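4 min read

The foam budget comes before the robot budget

Every November I sit down with a pot of tea and somebody else's spreadsheet, and every November the spreadsheet has the same hole in it. The big things are all there, the arms and the computers and the training days, each with a handsome row of its own. Then I look for the small soft things that do the touching, and I find them squashed into a line called "sundries", if I find them at all.

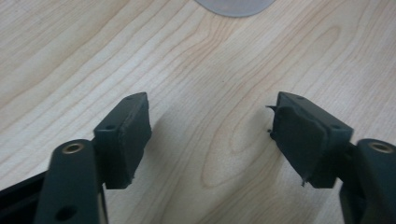 Zineb Sqalli
Writes on planning and purchasing for small automation teams

A foam pad costs next to nothing, so it's easy to wave away. But look at a pair that has crumbled along the edges, or has a flap coming loose at the side, and ask yourself what you'd do if your only spares were three weeks off in a warehouse. I have watched a perfectly good project (at Marchetti, who were very sweet about it afterwards) stand idle for nine days over parts that would fit in a coat pocket. The people were still paid, of course, and so was the rent on the room!

My old colleague Souad El Sherbiny taught me to plan from the fingertip backwards, and I've never found a better way. You begin with whatever meets the object, then the fingers, then the cables, and only when you've done all that do you let yourself think about the expensive end. She once did this for Vedano and the tail of the list came to around 85 items, most of them cheaper than lunch. Their finance people grumbled at the length of it and then signed it in an afternoon.

I'd also set aside money for the objects themselves, and this is where I get the most raised eyebrows. Hinged boxes, cards, packets, all the ordinary clutter you want handled: these crack and crease and go missing, and the shop that sold them changes its range.
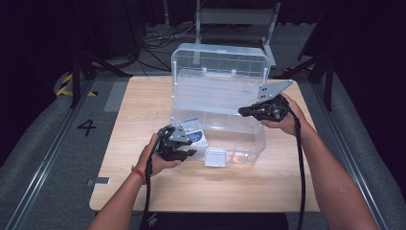
What I would put in next year's plan

Give the consumables a line of their own, with a name beside it. At Clinarance they keep five spare sets of pads for each pair of grippers, which sounded greedy to me until I saw how quickly they went. Buy the boxes in one batch and put some by. And please leave room for spare cables, which always seem to be ordered last.

I know the argument on the other side, and it's a fair one: a long list of little things takes time to look after, and a small team would sooner be getting on with the work. Hakia, where I spent a happy spring, got round this by checking the drawer on the first morning of the month, before anyone had their coat off. It took them ten minutes or so, and I'd gladly pay for those ten minutes out of the robot money.

9 comments · Share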